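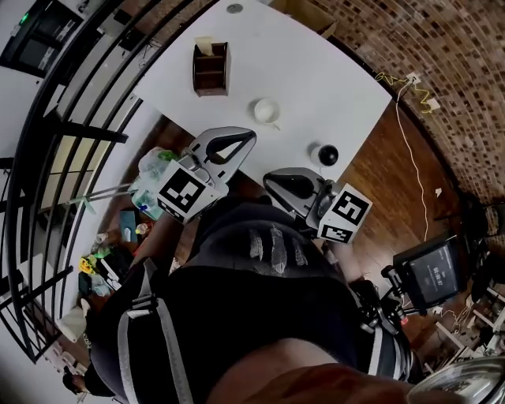
A desk organiser, a white cup and a pair of hand-held grippers at the table.

Tilletti 3 brings shared drafts and a proper search to your notes

February 2018

Hello from all of us at Cirkach! I'm Rakiya Uzor, I look after the Tilletti notes app, and I get to write the announcement this time, so please forgive the lack of grand phrases. Tilletti 3 is out today for Windows, Mac and Android, and I'm very pleased with it.

The big one is shared drafts. You can now open a note with somebody else and both type in it at once, with each person's changes shown in their own colour until you accept them. We had 515 requests for this in the feedback box (I read every single one, including the rude ones). Sharing works by link or by email address, and you can switch a link off again from the note's menu.

Search has been rebuilt too. It looks inside attached PDFs, it copes with spelling mistakes, and it remembers your last few searches -- handy if you're like me and look for the same recipe every Sunday. On my own account, with 1023 notes in it, results come up as I type.

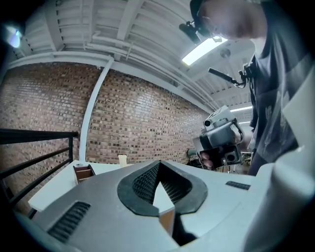

Smaller things you might notice

The toolbar can be moved to the bottom of the window. Dark mode now follows your system setting. Pasting a table from a spreadsheet keeps its columns, which has been on my list for longer than I'd like to admit! We've also fixed about 92 bugs, among them the one that put the cursor back at the top of a long note whenever you added a tag.

If you use our Gostby sync service, your notes will move to the new format the first time you open the update. Leave the app open while it does this. Older versions can still read your notes but won't show shared drafts, so do update all your devices together if you can.

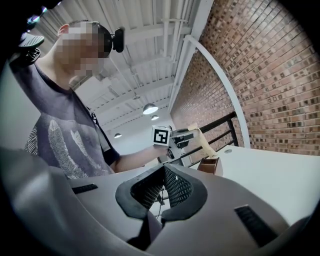 The update is free for anyone with a Tilletti 2 licence. Choose Check for updates in the Help menu, or fetch it from the downloads page on our website. The iPhone version should follow in April, along with import from Khamphan notebooks -- I've been trying that one out at home and it's nearly there.

Press copies and screenshots are available from me, Rakiya Uzor, through the press page on the Cirkach website.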